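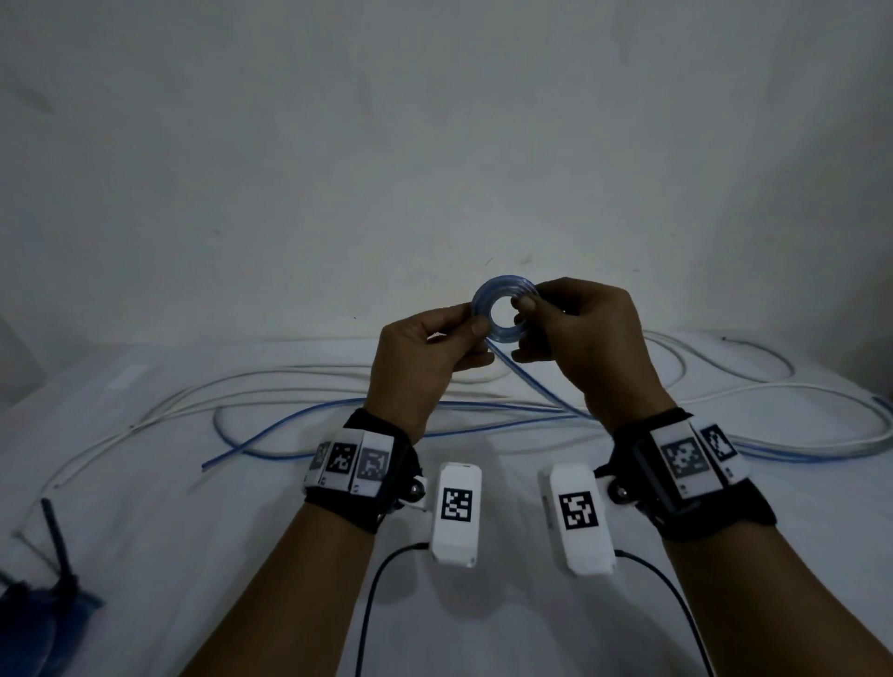 Flexible tubing

Flexible tubing is hollow, bendable pipe used to carry liquids, air or gas around corners where a rigid pipe would need a string of joints. It's a wonderfully varied family! Rubber came first, and plastics such as PVC, silicone and polyurethane later opened up a whole range of colours, from milky white to tinted see-through blue.

Sizes and coiling

Tubing is sold by its inside and outside diameters, and the gap between the two gives the wall thickness. Thick walls resist kinking, while thin ones bend more easily. Every tube has a minimum bend radius, and winding it tighter than that can flatten the bore and choke the flow.

Uses

Home brewers siphon with it, aquarium keepers run air through it, and gardeners love it for drip lines. Prasanna Abeysekara's hobby guide, The Farquharson Handbook, lists 91 household uses, 40 of them in the garden alone (the rain barrel chapter is a treat).

See also: Hose; Siphon; Drip irrigation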